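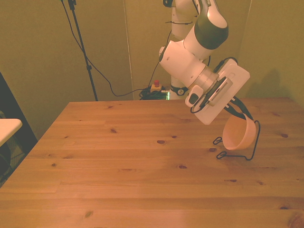
Medir a temperatura basal todas as manhãs serve para saber em que altura do ciclo se dá a ovulação e, com isso, em que dia faz sentido fazer um teste de gravidez. Quem tem ciclos irregulares costuma contar os dias a partir da última menstruação e falha quase sempre, porque a fase que varia é a primeira, antes de ovular. O registo custa pouco e faz-se na cama. Só precisa de um termómetro, de papel ou telemóvel e de um sítio fixo para os guardar, ao alcance do braço: uma gaveta, uma caixa ou uma tigela pequena, que se encontra facilmente com a luz ainda apagada.

Este guia explica o método passo a passo, para quem nunca o fez.

O que precisa

Um termómetro basal digital com duas casas decimais. Os termómetros de febre vulgares mostram só uma e a subida que interessa é pequena, de poucas décimas. O meu é um Söderlund e uso-o há dois anos com a mesma pilha. Qualquer outro com duas casas serve.

Uma folha de registo ou uma aplicação. Comecei com papel quadriculado e passei depois para a Bridaveo, que desenha o gráfico sozinha. Se usar uma aplicação, desligue as previsões nos primeiros ciclos, para não andar a olhar para uma data calculada com base em quase nada.

Um despertador.

Passo 1. Escolher a hora

A temperatura sobe ao longo da manhã, por isso a medição tem de ser feita sempre à mesma hora, depois de pelo menos três horas de sono seguidas. Escolha a hora a que se levanta nos dias de trabalho. Ao domingo ponha o despertador na mesma, meça, aponte e volte a dormir.

Se medir mais tarde, aponte a hora verdadeira ao lado do valor. Não corrija o número de cabeça.

Passo 2. Medir antes de se levantar

Meça antes de se sentar, de beber água ou de ir à casa de banho. A medição pode ser oral, vaginal ou rectal. A oral é a mais cómoda e a que mais oscila, sobretudo em quem dorme de boca aberta. Escolha uma via e mantenha-a até ao fim do ciclo.

Na oral, o termómetro fica debaixo da língua, bem atrás, com a boca fechada. Muitos aparelhos apitam ao fim de 90 segundos, mas o valor ainda pode subir um pouco depois do apito. Eu deixo ficar até aos três minutos. O importante é fazer todos os dias igual.

Passo 3. Apontar tudo

O primeiro dia do ciclo é o primeiro dia de menstruação com fluxo a sério. Uma ou duas manchas na véspera não contam.

Além da temperatura, aponte:
Noites mal dormidas
Álcool na véspera
Febre, constipação ou outra doença
Medicamentos novos
Viagens com mudança de hora
O aspecto do muco cervical, se o observar

Uma constipação estraga vários dias de registo. Marque esses valores com um círculo e ignore-os na leitura do gráfico. Não os apague, podem fazer falta se mais tarde levar o registo a uma consulta.
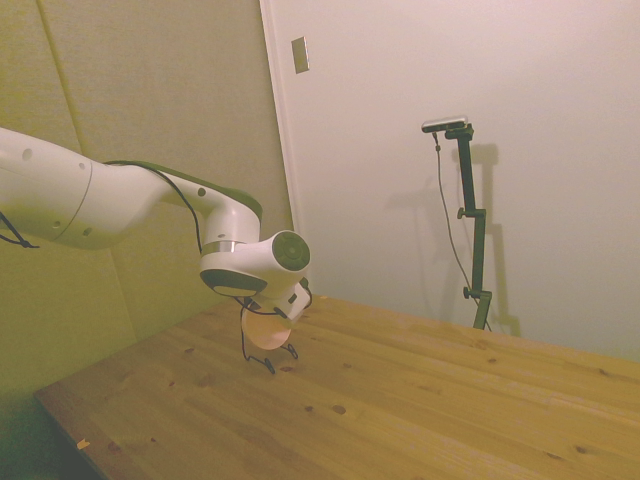 Passo 4. Ler o gráfico

Na primeira metade do ciclo os valores andam baixos, com altos e baixos de um dia para o outro. Depois da ovulação sobem e mantêm-se altos até à menstruação seguinte.

A regra mais usada é esta: procure três temperaturas seguidas, todas acima das seis anteriores. A terceira deve estar pelo menos duas décimas de grau acima da mais alta dessas seis. Se a regra se cumprir, a ovulação terá sido, em princípio, por volta do dia anterior à primeira temperatura alta.

Uma subida de um só dia não quer dizer nada. Foi o erro que mais cometi no início. Também só se sabe que houve ovulação depois de ela acontecer, e por isso o gráfico de um mês não indica com antecedência os dias férteis desse mês.

Se ao fim de três ciclos nunca encontrar a subida, leve os gráficos ao médico de família ou ao ginecologista.

Passo 5. Escolher o dia do teste

Com o dia provável da ovulação marcado, conte os dias que passaram. Antes dos dez, um teste negativo não permite concluir nada. Aos catorze já é bastante mais fiável. Se der negativo e a menstruação não vier, repita dois ou três dias depois.

Use a primeira urina da manhã e leia o resultado dentro do tempo indicado no folheto. Uma linha que só aparece muito depois pode ser da evaporação e não conta. Se a linha for muito ténue, faça outro teste passadas 48 horas, com outra amostra. Vários testes molhados no mesmo copo dão a mesma informação que um.

Quando não esperar

Dor forte de um só lado da barriga, dor no ombro, tonturas ou desmaio, com teste positivo ou menstruação em atraso, são motivo para ir às urgências nesse dia, mesmo que haja pouca ou nenhuma perda de sangue. Nenhum gráfico serve para esperar nestes casos.

Este método também não deve ser usado sozinho para evitar uma gravidez. Para isso, fale primeiro com um profissional de saúde.

A folha de registo em branco está na secção de ficheiros e foi feita por Bastian Thiele. Imprime numa página A4 na horizontal.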